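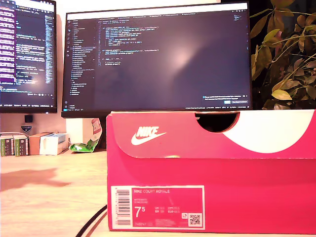

阿塔纳索夫那边的人管这活儿叫“喂孩子”，Babak Ghasemi 听了直摇头，说喂孩子好歹孩子会哭，这东西你喂错了它一声不吭，三个星期以后才拿错误的动作来报答你。他还说，凡是觉得采数据不费脑子的人，都应该先坐下来采满 100 条再开口。

好吧，我就是那个觉得不费脑子的人，所以我坐下来了。

先交代一下我怎么会跑到这儿来。Flavham 是一间做桌面操作的小公司，他们想让一个学习系统学会收拾办公桌：鞋盒挪开，杂物归拢，线别扯着。听着特别家常对不对？我原本打算写的是算法，采访提纲都列好了，结果进门第一天，Adalberto Xavier 把我的提纲翻过来扣在桌上，说你先别问模型，模型这个礼拜没什么新鲜事，你来看看我们怎么攒例子吧。（他说话一直这么不客气，但会给你倒茶，而且倒得很满。）

攒例子，他们行话叫“录条”。一条就是一次完整的演示，从手伸出去，到东西放稳，再到手收回来。收回来这一段特别容易漏！我头几条全废在这儿，东西一放下我就松了劲，去按停止键，于是系统看到的世界里，每一次任务的结尾都是人突然消失。Adalberto 把回放拖给我看，一边拖一边笑：“你教它的是放下东西就下班。”

桌子上摆什么，也有讲究。我以为会有一整套标准件，方块圆柱之类的，擦得干干净净码在架子上。标准件是有，锁在柜子里，很少拿出来。大家平时用的就是桌上本来有的：写代码的那张桌子，屏幕上编辑器开着，前面搁一个红红粉粉的 Nike 鞋盒，标签上印着 NIKE COURT ROYALE，黑色的线从盒子底下弯弯绕绕地穿过去。这种桌子我家里也有一张，你家里多半也有。Babak 的说法是，标准件教出来的系统只认识标准件，到了真人的桌子上就傻眼。

鞋盒其实是个挺刁钻的东西，我以前完全没想过。它轻，轻到你稍微一碰就走了；它又大，单手从上面抓，手张得难受；盖子比盒身宽出一圈，你捏盖子，盖子起来了，盒子还在原地。盖子上有个半圆形的缺口，我第一反应就是把拇指伸进去，多顺手啊，人家设计出来就是给拇指用的嘛。Babak 在旁边问我，你现在是要搬盒子还是要开盒子？我愣了一下。他说你看，你自己都没想清楚，却指望系统从你的动作里猜出来。

所以每一条都得配一句话，写明这次要干什么。“把鞋盒推到桌子右边”和“把鞋盒搬到桌子右边”是两条不同的指令，推就是推，不许离桌。我一开始嫌他们咬文嚼字，后来轮到我自己写，写着写着也变得神经兮兮的，为了“旁边”两个字能跟 Adalberto 争上半天。左旁边算不算旁边？贴着算不算？隔一个手掌呢？最后他们把“旁边”从词表里拿掉了，换成了“紧挨着”和“附近”，这下可好，大家开始争“附近”。

存条用的工具叫 Millovix，界面丑得很有年代感，可是快，一条录完马上能看。打标签用的是另一个，叫 Clerivix，漂亮得多，也慢得多，卡住的时候大家就站起来伸懒腰，所以这个组的人腰都挺好。两个工具之间靠一段脚本倒数据，脚本是谁写的已经没人认账了，里面有一行注释写着“八月前一定重写”。是哪一年的八月，没写。

再说光。我去的那几天太阳好，屏幕上一块一块地反白，我很自觉地要去拉窗帘，手刚碰到绳子就被叫住了。别动，就要这个。以前他们是拉窗帘的，灯也固定，录出来的画面干净极了，可系统在里头练得得心应手，换到傍晚的桌子上就开始犹豫，手悬在那里，像忘了自己要拿什么。现在的规矩是什么光都录，早上录，黄昏录，开着灯录，影子落在桌上也照录。屏幕也不用关，上头随便是什么代码。唯一要管的是别把密码开在屏幕上（这条规矩用红笔写的，我没敢问来历）。

我最喜欢的是他们处理失败的办法。手滑了，盒子歪了，线被带起来了，这种条我本来一律删掉，觉得丢人。删了两天，Babak 发现了，差点跟我急。他说失败的条分两种，一种是你慌了，乱抓，那个可以扔；另一种是你滑了一下又稳稳地救回来，那个是宝贝，千金不换，因为系统上了桌肯定会滑，它得见过别人是怎么救的。从那以后我反倒盼着手滑，可你越盼它越不滑，故意滑又假得要命，一看回放就露馅。故意的手滑，起手之前肩膀会先动一下，他们一眼就能挑出来。我不服，试了 5 回，回回被抓。

到我走的那天，属于我的合格条是 13 条。对，你没看错，我坐了那么久，腰酸背痛，水喝了一肚子，就这点。Adalberto 安慰我说他自己头一周的合格条是 15 条，比我强不到哪儿去。我问他现在呢，他说现在不数了，数了心烦。

我问过他们一个很外行的问题：既然这么费劲，为什么不让机器自己去试，试错了再来？Babak 说也在试，两条腿走路，只是自己试的那条腿，前头得有人领着走一段，不然它能对着一个盖子琢磨一整夜，琢磨出一种很得分、但谁也看不懂的姿势。他给我学了一下那个姿势，胳膊肘朝外，手腕拧过来，用小指那一侧去蹭盒子。我试着做了做，还真能蹭动！就是样子不大好看，Adalberto 求我别录进去。

回家以后我落下个毛病，拿东西之前会停一停，在心里先念一遍指令。把杯子放到书附近。把书推到左边。推，不是搬。家里人问我嘀咕什么呢，我说录条，解释了半天，对方听完，顺手把我桌上摞着的鞋盒全收走了，动作干脆利落，一次到位，收手那一下尤其漂亮。我当时就后悔没录下来，给 Babak 发消息说了这事，他回得很快，问：能请来坐两天吗？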